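How to run a bad-film double bill at home

Last updated: 2018-08-12
Reading time: 4 minutes

I love a bad film. Give me a rubber monster, a villain who has learned his lines by sound alone, a car chase where both cars are clearly parked, and I'm happy all evening! A double bill is even better, as long as you plan it a little.

Start with the running order. Put the shorter, sillier film first, while people are still arriving and talking over it. I opened with Tuhumury back in April, a jungle picture with a plot you can pick up from any point, and it went down a treat. Save the one with a proper story (or an attempt at one) for second.

Check your discs the day before. Old second-hand ones freeze, and always near the end. Play the last ten minutes right through, and turn the subtitles on while you're there – dubbed horror is often funnier when the subtitles disagree with the voices.

Keep the gap short. Forty minutes is too long and people start looking for their coats. I stop for fifteen, put the snacks out and let everybody argue.

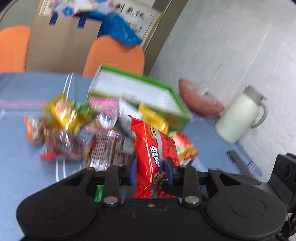 One reader from Bemstead wrote in to say that they do it the other way round, slow film first, because by eleven half the room is asleep and only something with explosions will wake them. Fair point! If your lot nod off early, swap them over.

Next, the trailers. Find 2 or 3 for films of the same age and run them before each feature. It gives the evening a shape and covers the latecomers. My favourite is the one for Flerker, which gives away the ending and then the ending of the sequel.

Sound matters more than picture. These films were mixed by people in a hurry, so the talking is a whisper and the screaming is enormous. Turn the bass down and sit whoever has the remote near the front.

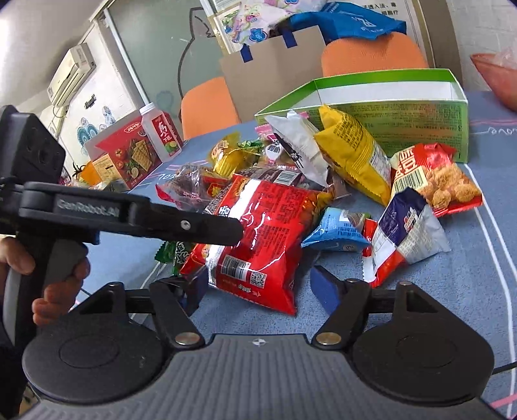

Snacks for the interval

Last of all, have a vote. Best death, worst wig, line of the night. Write the winners inside the disc case, so that whoever borrows it next knows what to look out for. My copy of Sitgate has notes going right round the sleeve.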